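Chapter 4
Award Shows and the Celebrity Press

After reading this chapter, you should be able to explain how an award show is planned as a media event, describe the work of the people who cover it, and tell the difference between a reported story and a placed one.

4.1 The show before the show

Most people think of an award show as the few hours when prizes are handed out. For the entertainment press, the work starts much earlier. A ceremony held in April may begin taking requests for press passes in the fall. By the time the first car pulls up at the carpet, the seating plan has been redrawn many times, the presenters have been paired, and a large part of the next day's coverage has been outlined.

Take the Vallport Screen Awards, a mid-sized ceremony that we will return to throughout this chapter. The Vallport theater holds about 2,000 guests. Press passes are limited to 200, and most go to outlets that have covered the show before. A new outlet usually starts with a place in the press room, where reporters watch the show on monitors and winners come through to answer a few questions. A spot on the carpet comes later, if it comes at all.

Presenter pairings get special attention. Two actors who once played a couple, or who have not been seen together in years, will draw more notice than the prize they hand over. Producers know this. They often keep a pairing secret until the show is on the air, so that viewers react to it at the same moment. 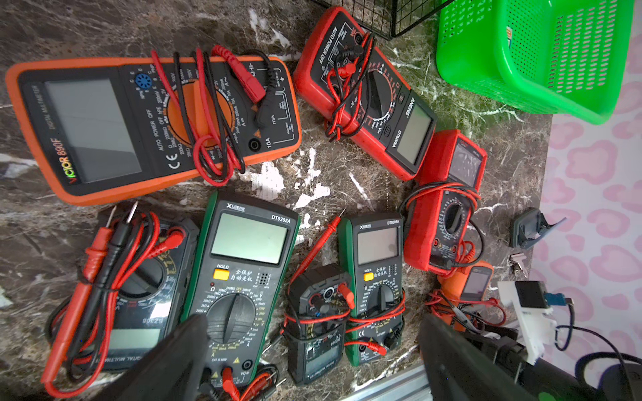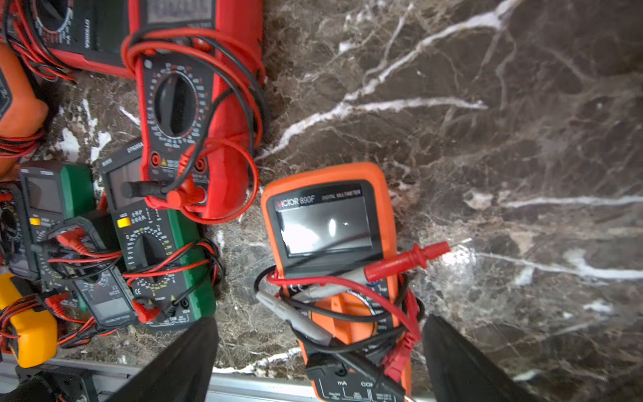
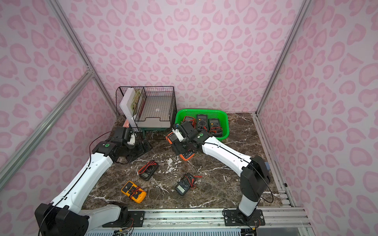
Page last changed: 13th December

4.2 Who covers the event

Several kinds of outlet cover the same night, and they want different things from it.

Trade papers write for people in the business. Their main interest is who won, which studio or network gained from it, and what the result may mean for later deals. The trade weekly Hirano, for instance, runs its full list of winners before any other story.

Celebrity magazines write for a general audience. They lead with clothes, couples, reunions and speeches. Ayala, a monthly, prints too late to report the results as news, so it builds its issue on interviews arranged before the show.

Fan sites work fastest. A short clip from the stage can be posted with a headline while the presenters are still reading the nominees. Much of what is called "fan reaction" in later stories is collected from these posts. A writer may quote a handful of them and say that fans "went wild." Readers should ask how many posts the writer looked at and how they were chosen.

4.3 Reported and placed stories

A reported story begins with a question that the writer sets out to answer. A placed story begins with a publicist who wants something in print. Both can be accurate, and many articles are a mix of the two. A publicist may offer an interview on the condition that a breakup is not mentioned. The outlet then decides whether to accept, and whether to tell its readers about the condition.

The Savska agency, which represents several presenters in our case study, sends out a fact sheet for each client on the morning of the show. It lists the designer of the outfit, the client's next project and one short personal story. Compare the sheet with the next day's articles and you will find the same story in many of them, often with the wording barely changed.

Key terms: press pass, press room, trade paper, placed story, publicist, fact sheet

Section 4.4 follows one presenter pairing from the first phone call to the morning headlines.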